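Sorting the baseball caps for the hire stock at Stullness. Thread, mostly for my own reference, as I did this in July and had forgotten every decision by the time I needed to repeat it.

Stock is plain caps only. No embroidery, no mesh backs. Colours run from navy and denim blue through to olive, with a few greens in the middle that have been labelled differently each time they have been relabelled.

The Cirnbridge order wants blues and greens packed separately. Fifty caps in total, two boxes. The previous packing list said "assorted dark", which was accurate and of no use at the other end.

Method, first pass: tip the bag out on the table and do not try to be neat. A heap shows the colour differences better than a row does. A navy cap seen alone looks black. Put against washed denim it looks navy.
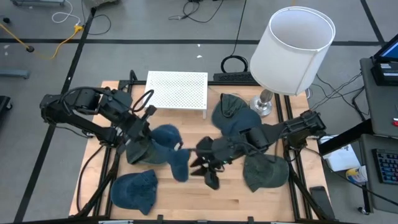
Sreekumar Kurian asks why I don't sort by fastening first and colour second, given that the strap-backs and the snap-backs never nest properly together.

Fair point, and he is right about the nesting. Two reasons for colour first. The order is by colour, and a mixed stack of fastenings is an annoyance, whereas a green cap in the blue box is a return. Fastening is the second sort, done inside each colour.

Second pass: the denim comes out. Washed denim fades unevenly, quickest along the brim edge and on the top button. It sits apart from navy even when both go in the blue box. I put denim at the bottom of the box. It is the stiffest cloth in the lot and takes the weight.

Third pass: greens. This is where the time goes. Faded olive is easy. Dark olive is easy next to faded olive. The grey-green ones are the problem, as the shade changes depending on which way the crown is facing and what it is standing next to.

Rule adopted: compare on the underside of the brim, well away from the edge. It gets less sun and less handling than the crown, so it is nearer to the original dye. If the undersides match, they are the same green, whatever the tops look like.

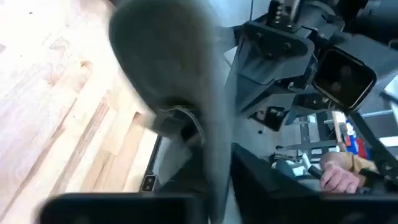
The rule fails on caps with a contrasting under-brim. There are a few from the old Sawatzky wardrobe lot. For those I go by the inside seam allowance at the back of the crown, behind the sweatband. Fold the band down, look, fold it back. Slower, but consistent.

Lighting. Daylight from one side bleaches pale wood and makes everything dark on top of it look darker still. Turn the cap, look again, then decide. I no longer trust a single look at anything between teal and olive.

On nesting. Front panel into front panel, brims aligned, no more than a handful to a stack. The usual fault is letting the back half fold up inside the crown. It looks tidy from outside and leaves a crease across the rear panels which then needs steam.

Soft crowns are the exception. An unlined cap with no stiffening can be tucked back-into-front and will recover on its own. Anything with buckram behind the front panels should not be tucked, pressed flat or stood on its brim for long.

How to tell: pinch the front panel just above the brim seam and let go. If it springs back, it is stiffened. If it stays where it was put, it is not. This takes less time than reading the label, and half the labels have been cut out anyway.

Brims. Leave the curve alone. Someone before me had flattened a batch to save height in the box and they never went back evenly. A box of curved brims stacks perfectly well provided the curves match. Mixed curves rock, and the stack leans within a day.

Holding area. Finished colours need to go somewhere that isn't the table, or they drift back into the heap. A low platform at the back does the job. Raised by even a small amount, a pile reads as "done" and gets left alone.

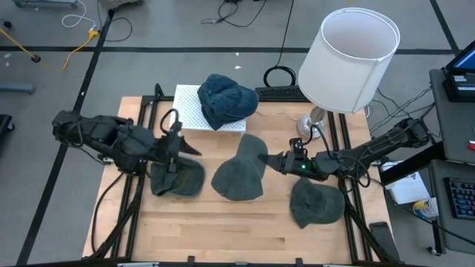 Blues go up first, always. They are the bigger group here and clearing them makes the greens much easier to judge against each other. Navy can be heaped loosely at this stage, since the proper nesting happens at the box. The pile on the right half of the white platform is about as rough as I would allow: wrinkled, one bit hanging down over the front, no harm done for an hour. The greens stay down on the wood with space between them until each has been checked.

Platform is perforated, which I would recommend for anything that has been steamed or sponged. Air gets underneath. A solid shelf holds damp in the sweatband, and a damp sweatband is where the smell starts.

Boxes are the Kesto ones, 70 litres, lids off until both are full. Too deep for caps really. I put a sheet of card across halfway up so the lower stacks are not carrying the upper ones.

Current split is 26 blue and the rest green. That leaves the green box slightly slack, so it gets a roll of tissue down one side to stop the stacks sliding.

Labels go on the short end, colour first, then fastening, then the packing month. "Assorted dark" has been retired.

Still to do: the teal pair. Blue by the top of the crown, green by the underside. Under the rule they go in with the greens, and I will be writing to Cirnbridge to say so before the boxes are taped.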